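Perla Tapia repara papéis de parede há 20 anos e começa quase todas as conversas pela cola. No ateliê da Grurnari, onde dirige a secção de revestimentos, o adesivo é tratado como variável principal e o desenho como consequência. «O padrão é o que o cliente vê. O que falha é a interface entre o suporte e a parede», diz.

A distinção que lhe interessa é entre suporte de celulose e suporte não tecido. O primeiro dilata quando absorve a humidade da cola e exige tempo de repouso antes da aplicação; o segundo é dimensionalmente estável e permite encolar directamente a parede. Tapia atribui à confusão entre os dois a maior parte das juntas abertas que lhe chegam para reparação. «Aplicam celulose como se fosse não tecido. A folha continua a dilatar na parede, depois seca, retrai, e a junta abre.»

Os motivos de grande escala agravam o problema. Num desenho tropical, com folhas e flores largas, um desvio de 2 milímetros entre faixas é legível à distância, sobretudo quando o fundo é escuro e o bordo do papel é branco. A solução corrente consiste em tingir o bordo com pastel seco antes da colagem. Tapia prefere guache muito diluído, aplicado com esponja, e admite que a opção divide o ofício.
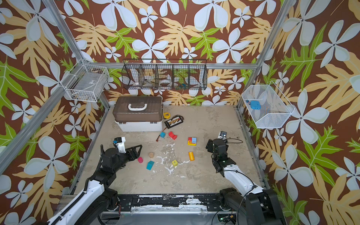 Motivo tropical de fundo castanho, com flores claras e folhas verde-lima.

Quanto ao acerto do desenho, a regra da casa é partir do eixo visual da divisão e empurrar a perda para o canto menos exposto. «Nenhum canto está a prumo. Quem dobra a folha inteira no canto transporta o erro para a parede seguinte», explica. O procedimento da Grurnari prevê cortar a faixa de modo a passar o canto em poucos milímetros e retomar o prumo com uma linha nova.

Imke Lenz, que estudou com Tapia e trabalha hoje na Breton, discorda num ponto: o primário. Lenz aplica-o em todas as paredes; Tapia, apenas nas de absorção irregular — estuque remendado, por exemplo, ou gesso cartonado sem pintura. «A Imke vende segurança, e compreendo. Mas um primário mal escolhido complica a remoção», afirma. Em Abril retirou um revestimento que trouxe consigo a camada superficial do gesso, numa área de 3 metros quadrados.

Sobre os desenhos impressos digitalmente, é breve. A resistência à luz melhorou, a resistência à fricção nem sempre. Antes de aceitar um rolo, esfrega uma amostra 40 vezes com pano branco húmido e guarda o pano junto da ficha de obra.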